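Startseite | Ausgaben | Themen | Autoren | Suche
Artikel drucken | Per E-Mail senden

3.2 Erhebung der Demonstrationen durch Fernsteuerung

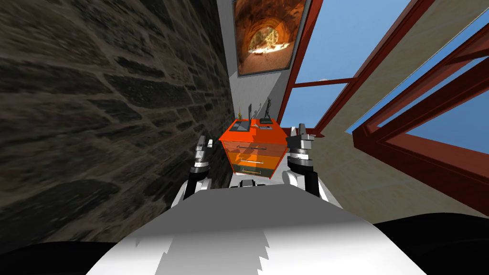
Abb. 4: Simulierte Szene mit Kommode, Sicht entlang beider Arme; beide Greifer geöffnet.

Sämtliche Demonstrationen der Aufgabengruppe »Schubladen« wurden in der Simulationsumgebung Kestasora aufgezeichnet. Die bedienende Person steuert beide Arme gleichzeitig über zwei handgeführte Eingabegeräte und sieht dabei die Szene aus der Perspektive des Roboters. Abb. 4 zeigt eine Konfiguration, in der sich die Greifer zu beiden Seiten der Kommode befinden. Die drei Schubladen verfügen jeweils über einen langen, waagerechten Griff, der von beiden Armen erreicht werden soll. Auf der Deckplatte liegen kleinere Gegenstände, die bei der Ausführung nicht berührt werden dürfen.

Die Räume stammen aus der Szenensammlung Wellwood und unterscheiden sich in Wandmaterial, Beleuchtung und Möblierung. Auf eine Vereinfachung der Hintergründe wurde bewusst verzichtet. Natursteinwände, Bilder und verglaste Flächen wie in Abb. 4 bleiben daher Bestandteil der Kameradaten und müssen vom gelernten Modell verarbeitet werden.

Insgesamt wurden 400 Demonstrationen in 25 Räumen aufgenommen. Vor der ersten Aufzeichnung absolvierte jede bedienende Person eine Übungsphase, deren Daten nicht in den Korpus eingingen. Eine Demonstration beginnt mit geöffneten Greifern und endet, sobald die vorgegebene Schublade vollständig ausgezogen ist. Abgebrochene Versuche wurden gesondert gespeichert — sie dienen in Abschnitt 5 als Negativbeispiele. Die Zuordnung von Erfolg und Misserfolg nahm Babak Salehi anhand der aufgezeichneten Gelenkwinkel und der Schubladenposition vor.

Die Eingabebewegungen werden relativ zur aktuellen Greiferstellung interpretiert. Löst die bedienende Person die Kopplungstaste, so verharrt der betreffende Arm, und das Eingabegerät kann neu positioniert werden. Dieses Verfahren wurde aus dem System Daneshvar übernommen und um eine getrennte Kopplung für den linken und den rechten Arm erweitert. In Vorversuchen im April führte die gemeinsame Kopplung wiederholt zu unbeabsichtigten Bewegungen des jeweils ruhenden Arms, insbesondere beim Ansetzen an der untersten Schublade.

Für das Training wurden die Trajektorien geglättet und Standphasen am Anfang und am Ende entfernt. Die Greiferöffnung blieb von der Glättung ausgenommen, da bereits geringe Verschiebungen des Schließzeitpunkts den Kontakt mit dem Griff verändern.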